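Household Storage and Small-Space Living
Session 2: Containers, and why we buy too many of them

Right, last time we talked about clutter in general and I asked you all to go home and look inside one cupboard. I read the notes you handed in and most of you wrote down the same thing, which was "more boxes than stuff". Good. I have a cupboard like that as well, and I teach this course.

The usual pattern goes like this. You feel the flat is a mess, you go out and buy a set of matching tubs, and then you look for things to put in them. I did it in my first place in Condetden. I came home with 14 baskets on the bus and gave most of them away by May.

So the first rule for this term is sort, then measure, then buy. Please write that one down, it comes back in the project. Measure the shelf at the front and at the back (older buildings are rarely square!) and take off two fingers' width for your hand.

The second thing is handles. We hardly ever think about them in the shop, but they decide whether a box gets used or just sits there. A slot cut into the rim is neat and takes up no room at the side, so you can push boxes right up against each other. Loose rope handles are kinder on the hands but they catch on everything. Lids with clips I have mixed feelings about – lovely for the loft, a nuisance for anything you want every day.

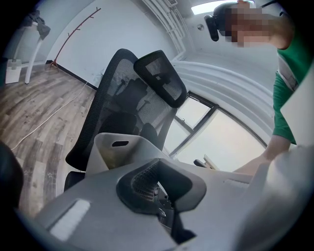

Fig. 1. Grey plastic container with a handle slot in the rim.

Eirini Stamatopoulos has a chapter on this in the reader, and she sorts containers by how often you open them and pays no attention to what they're made of. I like that a lot. Daily things go in open tubs between hip and shoulder height, weekly things can have a lid, and the rest can go up high or under the bed. She's a bit strict about labels for my taste, but do read her pages on shared kitchens before we meet again.

For the project you'll each get a floor plan of a one-room flat in the Wostia building. It has around 40 items to find a home for, and the list is at the back of this handout. You may use any containers you like as long as they fit the shelves as drawn. Hand in a sketch and a page of notes telling me what you'd put where. Pencil is fine.

Reading: Stamatopoulos, pages 14 to 24. Bring a tape measure next time.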